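Bruvum 정리수납 오픈데이 다녀옴 (선반, 투명통, 폼보드 위주)

6월 수요일 | 글: 블로그 주인장

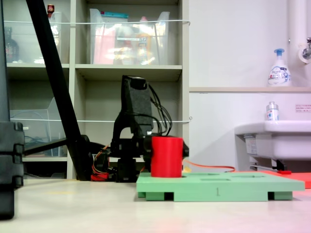
오픈데이는 예약을 해야 들어갈 수 있나요?
예약 없이 그냥 가면 되고, 입구에서 이름만 적으면 됩니다. 단체만 미리 메일을 보내야 한다고 안내문에 써 있었습니다.

까먹기 전에 후다닥 적는 후기. 오타 있어도 이해 바람.

427번 버스 타고 종점 전 정류장에서 내림. 거기서 Fakuletti 건물까지 오르막. 꽤 가파름. 운동화 추천. 건물 간판이 작아서 한 번 지나쳤다가 다시 돌아옴. 오전 11시 시작인데 살짝 늦게 도착했고 그래도 입장은 문제 없었음. 신발은 갈아신는 방식. 슬리퍼가 다 큰 사이즈라 계속 벗겨졌다.

Bruvum은 수납 가구랑 정리용품을 모아 놓고 실제로 꺼내고 넣어 보게 해 주는 작업실. 파는 곳은 아니고 써 보는 곳. 상반기 한 번, 하반기 한 번 문을 연다고. 나는 작년에 놓쳐서 이번이 처음.

먼저 선반 얘기부터. 베이지색, 앞이 트인 네모칸 선반. 우리집 거실에 놓을 걸 찾는 중이라 제일 오래 봤다. 문짝 없는 거, 사진으로 볼 때는 지저분해 보일까봐 걱정했는데 색이 바닥이랑 비슷한 크림 톤이라 생각보다 눈에 안 거슬림. 바닥도 밝은 색이어서 방이 환하다. 다만 먼지. 문 없는 선반은 먼지가 문제인데 직원분도 그건 그냥 자주 닦는 수밖에 없다고. 깔끔한 대답이라 좋았음.

윗줄에는 투명 플라스틱 통이 올라가 있다. 왼쪽에 하나, 가운데에 더 큰 거 하나. 가운데 통에 분홍색 노란색 포장이 뒤죽박죽 들어 있고 파란 글씨 라벨도 비친다. 이게 투명통의 장점이자 단점. 뭐가 있는지 바로 알지만 뒤죽박죽인 것도 바로 들킴. 우리집 약통이 딱 저 꼴.. 나는 그래도 투명파. 불투명 바구니 썼다가 똑같은 건전지를 또 산 사람이라.

직원분한테 들은 통 고르는 요령 메모해 둔거:
칸 폭보다 손가락 하나 들어갈 만큼 작은 걸로. 딱 맞으면 꺼낼 때 긁힌다고.
높은 칸에는 가벼운 것만. 무거운 건 아래.
뚜껑은 매일 여는 통엔 없는 게 낫다.
라벨은 통 앞면, 뚜껑에 붙이면 뚜껑 바뀔 때 다 꼬임.

마지막 거 우리집에서 벌써 일어난 일이다. 쌀통 뚜껑에 밀가루라고 써 있음.

다음은 폼보드. 개인적으로 오늘의 수확. 연두색의 납작한 폼보드인데 윗면에 얕은 홈이 파여 있고 짧은 블록 발 위에 올라가 있다. 둥근 구멍에 빨간 원통이 세로로 꽂혀 있고 그 오른쪽으로 길쭉한 홈 두 개. 물건마다 자리가 파여 있는 방식, 공구 서랍에서 쓰는 그거랑 같은 생각이다. 발이 있으니까 밑으로 손가락 넣어서 들기 좋겠다 싶었음. 이건 내 생각.

체험 코너에서는 비슷한 폼을 나눠주고 직접 파 볼 수 있게 해 줌. 재료비 없음. 커터칼로 선 긋고 얕게 여러 번. 나는 한 번에 깊게 하려다가 바닥까지 뚫었다. 두번째는 그나마 성공. 가위 자리 하나, 풀 자리 하나. 가위 자리가 좀 헐렁한데 집에서 쓸 거니까 상관없음. 둥근 구멍은 컵을 대고 선을 그리면 되는데 선 안쪽으로 살짝 작게 파야 물건이 안 흔들린다고 한다. 선대로 팠더니 진짜 흔들림. 말 좀 들을걸.

체험은 한 타임 48분. 왜 하필 48분인지 모르겠지만 안내문에 그렇게 적혀 있다. 끝나면 종 울리고 다음 사람들 들어옴. 좀 더 하고 싶었는데 바로 일어남.

바닥에 깔린 붉은 주황색 매트도 눈에 들어왔다. 싱크대 쪽 가는 길. 우리집 주방 매트는 회색인데 때가 안 보이는 대신 안 닦게 되더라. 색 있는 거로 바꿀까 고민중. 재질은 못 물어봄. 다음에 가면 물어볼 것.

Ulura 코너는 접이식 상자 위주. 접었다 폈다가 한 손으로 되는 건 좋은데 다 펴고 나면 모서리가 살짝 뜬다. 책 넣을 거면 비추, 옷이나 수건이면 괜찮을 듯. 색은 세 가지. 줄이 길어서 오래 못 만져 봤다.

점심은 1층 Huamán. 샌드위치랑 스프 파는 작은 가게. 오픈데이 스티커 보여주면 음료 하나 준다. 토마토 스프 맛있었고 빵은 좀 질김. 자리가 좁아서 옆 사람이랑 팔꿈치 닿음. 혼자 가면 창가가 낫다.

오후엔 다시 올라가서 선반 치수만 재고 나옴. 줄자 빌려준다 (입구 바구니에 있음). 칸 안쪽 치수랑 바깥 치수 헷갈리지 말것. 나는 바깥만 재서 결국 통을 못 정했다. 칸 깊이는 아예 안 적어 옴. 뭐 하러 간 건지.

아쉬운 점. 설명판 글씨가 너무 작고 조명 밑이라 번들거림. 짐 맡기는 데가 없어서 가방 메고 다니느라 어깨 아픔. 화장실은 한 층 내려가야 함. 사람은 점심 직후에 제일 많았고 그 전엔 여유 있는 편이었으니 오전에 가는 걸 추천.

좋았던 점. 만지지 마세요가 별로 없음. 통 꺼내 보고 뚜껑 열어 보고 다 됨. 사라고 안 함. 애들 데려온 집도 많았는데 폼 파는 코너는 칼 때문에 어른이랑 같이만 가능.

비용 정리: 입장 무료, 버스비 왕복, 점심값. 기념품으로 라벨 스티커 한 장 받음. 총 17칸짜리인데 집에 와서 벌써 반 넘게 씀. 양념통에 붙였더니 소금 설탕 안 헷갈리고 좋다.

하반기 날짜는 아직 안 나왔다고 함. 입구에 연락처 적어 두면 메일 준다는데 나 적었는지 기억이 안나네. 선반 칸 깊이 아는 분 댓글 부탁드려요.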